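New glasses, same old case

April 3, 2022

I picked up my new glasses from Vogler on the way back from Irklow. The frames are clear this time. I have worn dark ones since school and wanted a change, and the assistant said clear ones go with anything. They cost 217, which was more than I meant to spend, but my eyes had moved on quite a bit since the last test.

They came in a thin cloth pouch, so I have gone back to my dark green case. It is a hard one with a hinged lid that stays open by itself, and I have had it 10 years. The new pair fits, though the arms need folding properly or the lid won't shut.

The main trouble with clear frames is finding them. On a pale surface they more or less vanish, the same as a clear cup does. At home I have started putting them in the case every time I take them off — even for 4 minutes — and leaving it open until I want them again.

Glasses in the green case on the white table, then pale panels close up, then something clear on white.
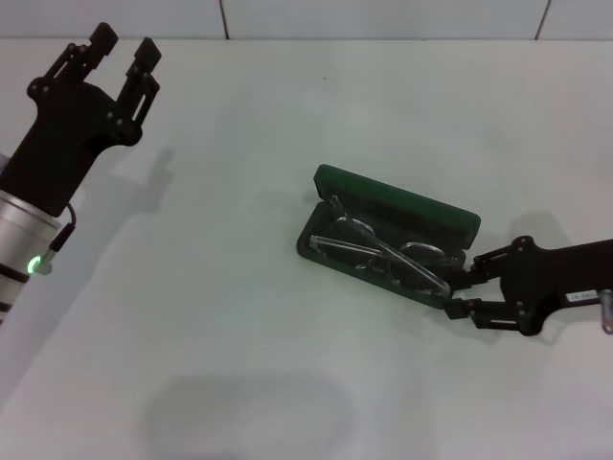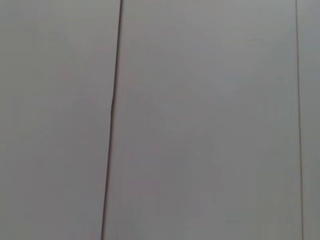
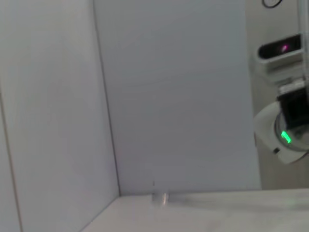
Cleaning them

Clear plastic shows every fingerprint, arms included. I use lukewarm water and a drop of washing-up liquid, then a soft cloth. Navurmont sell a spray for it but I didn't get on with the smell. The Vornside cloths come in a box of 100 and are fine for the lenses, less good round the hinges. I still haven't found anything that gets into the nose pads.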